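Pad notebook, Drurstead bench
March 2018

Continuing from the February pages. Last entry stopped at the second Magsi pour, which was still in the mold. It came out with one torn corner, my fault, I pulled before running the spatula down that side. The rest of the pad is good. Trimmed the corner off square and kept it for test cuts.

State of the shelf this morning:

Gullia compound, the tub we opened in February. Plenty left. Skin on top, peeled it off and threw it out.
Magsi compound, part A fine, part B thick at the bottom. Needs a long stir before anything gets weighed.
Pigment, the pink. Lid was not on properly. Cap it after use, please.
Backing mesh, end of the roll. Enough for this week.
Ginden thread, the dark one, one full spool and the one in use.

What I wanted from today: get past the tearing problem on the small bites, pick one of the two compounds for the next batch, and write down how the thread behaves so we stop having the same conversation at the bench.

Pouring

Mixed 400 g of Gullia to start. Pigment went in with part A before part B was added, the other way round leaves streaks that never stir out. Used much less pigment than last time. The February pads were too dark and the thread got lost on them under the lamp, especially at the bottom of a cut where there is a shadow anyway. A pale pink is easier on the eyes after an hour of stitching. For the record the amount was one level scoop with the small spoon, the one with the bent handle. If that spoon goes missing the recipe goes with it, so weigh a scoop next time and write the number here.

Poured in 2 layers. The lower one is firmer, left to go tacky, then mesh laid on and pressed down with the flat scraper, then the softer layer over the top. The mesh wants to float at the edges. I weighed the corners down with washers until the lower layer grabbed it, then picked the washers out with tweezers before the top pour. They leave small dents but the top layer fills those.

Bubbles: tapped the mold on the bench until no more came up, then a pass with the pin. A few always sit against the mesh. They don't show from above. They do matter if the cut goes through one, the wall of the cut opens into a little pocket there and the needle skips.

Then the Magsi, same layers, same mesh, same mold size. It sets faster than the tub says. I had the second layer stiffening in the cup while I was still scraping it out. Mix less at once or have both molds ready. The surface has drag marks in it from the scraper and I did not try to fix them.

Left both overnight under the box lid. Dust is still the main enemy in here. Whoever sands at the far end, please do it before lunch and let it settle.

Demolding and dusting

Gullia pad came out clean. Edges a bit flashed, trimmed with the long blade. Surface tacky for the first half hour, then fine. Light talc, brushed off. Too much talc and the thread slides across like it is on glass, which teaches the wrong thing.

Magsi pad needed persuading. Came out whole this time. It has a faint smell that the Gullia does not have. Hung it on the rack.

Cutting

New blade for each pad. I have gone back to cutting freehand with a steel rule alongside, the slotted template pinches the pad and the cut comes out wider at the middle than we asked for. One straight incision to a pad, through the soft layer and stopping at the mesh. You can feel the mesh. If the blade goes through it the pad folds like a book when tension comes on and it is only good for knot practice after that.

On the Gullia the lips of the cut lie closed by themselves. On the Magsi they gape a little. I can see a use for both. For a first exercise closed is better, the stitches then only need to hold, they do not need to pull anything together. For later work the gaping one asks for some judgment about how hard to draw.

I marked entry and exit dots on one pad with the fine pen and left the other blank. The ink on the Gullia wiped off with a thumb. On the Magsi it soaked in and spread into fuzzy rings. Neither is great. Pen before talc is better than pen after, I tried that on the torn-off corner.

Thread

The Ginden thread comes off the spool with a lot of memory. Straight from the spool it wants to lie in coils, and a long length will wander all over the pad in loops and get under the work. What I have settled on is to cut a length, hold both ends, give it one firm slow stretch, and let it hang for a minute. That takes out the tight coils and leaves wide lazy curves, good enough to work with. Stretching harder takes out more curve but the thread then looks fuzzy where it was gripped, so leave it at one.

Length: shorter than people ask for. Everyone wants a long one so they don't have to stop. Then they spend the exercise moving slack from one side to the other.

Slack should be put somewhere on purpose. Lay the free end off to one side before starting and keep it there. If it is left in the middle it crosses the cut, and sooner or later a bite gets taken with the slack under the needle. Had that happen on the first pad of the day and had to cut it out. You can't pull it back, it just saws a slot in the soft layer.

Dark on pale is the right combination. I tried the undyed thread on the new Gullia for comparison and could not find it half the time. Put the undyed spool back in the drawer with a note on it.

Stitching on the Gullia pad

Started with simple interrupted stitches on the marked dots. Small bites first. No tearing on the first few. The earlier batch tore right away at this bite depth, so the thicker top layer was the right change. Drew one deliberately too tight and it cut in, but it stopped at the mesh, so the mesh is doing its job also.

Then a running stitch along the cut. The low end of the incision is the awkward part on this pad. The lips want to slide past each other there and the thread has to be kept down against the surface or the last stitch goes loose. Holding the thread right where it leaves the pad works. Holding it higher up lifts the lip and you see the hole open. 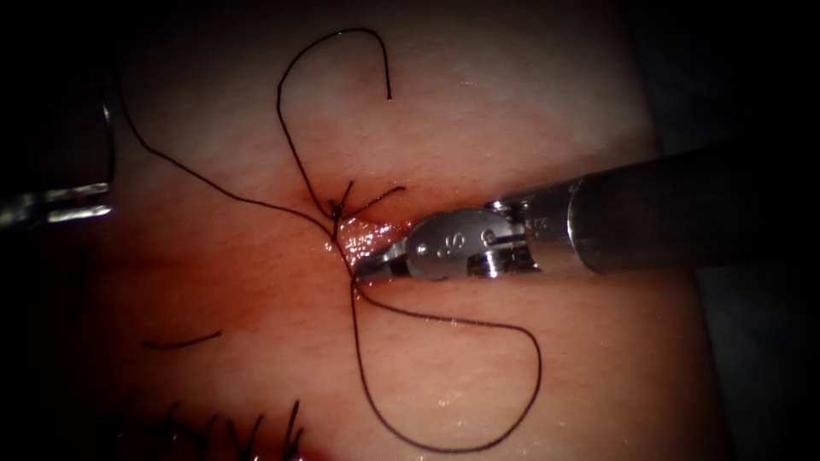 Gullia pad, pale mix, Ginden thread. Jaws down at the low end of the cut, slack still in curves across the middle.

The color is where I want it. The thread can be followed all the way over the pad under the lamp. I would not go any lighter, there would be glare off the surface.

The curves in the thread are what is left after the one stretch. They are easy to push around. A strand lying off toward the left is no bother as long as it stays out there.

Needle: the curved ones from the tin are getting dull. A dull one pushes a dimple into the soft layer before it goes through and then jumps. I blamed the compound for this at first and wasted a good part of the morning on it. Swapped the needle and the dimple went away. Check the needle before complaining about a pad.

Stitching on the Magsi pad

Firmer all through. Needle goes in with a click, you hear it on the mesh. Holds a knot well. Tearing was worse though, two of the small bites pulled straight through to the cut, on a part of the pad without bubbles that I could find. When I sliced across afterwards the top layer was thin on that side. The mold was not level. So it is not a fair result against the compound and I am not writing it off. Level the shelf, pour again, same amounts.

The drag marks from the scraper catch the thread. Not badly, but it snags and then lets go and the tension is all over the place. Surface has to be flat on the next one. Maybe pour and leave it alone, no scraper on the top layer at all.

Cleanup and reuse

Stitched pads can be used again if the stitches are snipped and drawn out gently from the knot side. The Gullia closes up on the old holes well enough that you can't see them from standing. You can feel them with the needle, it finds the old track and wants to follow it, so shift the new dots a little along. After 2 rounds on one cut the lips are ragged and it is time to turn the pad and make a fresh incision parallel to the first. Leave a finger's width between them. Closer than that and the strip in between flops.

Wash in lukewarm water with a drop of dish soap, pat dry, talc again. Do not stack them damp. The February ones were stacked damp and the bottom pad has a pattern of the shelf mesh printed in it for good.

Snipped thread ends go in the jar, not on the floor. They wind themselves into the chair wheels.

Decision for now

Gullia for the next batch, pale mix, soft layer a little thicker than today. Magsi gets another try once the shelf is level.

To do:

Level the pouring shelf, check with the long level both ways.
Weigh the spoon of pigment.
Order mesh. Ask Drurstead stores whether the finer weave still exists.
New curved needles. Throw out the tin, don't top it up.
Find a pen that neither wipes nor bleeds. Try the laundry marker.
Label the Magsi part B with the date it was opened.
Cut a handful of Ginden lengths, stretch them and hang them on the rack hooks so they are ready.

Second Gullia pad went into the mold before I left. Washers are out, I counted them back into the cup -- one was hiding under the mesh. Lid is on. Don't lift it to look.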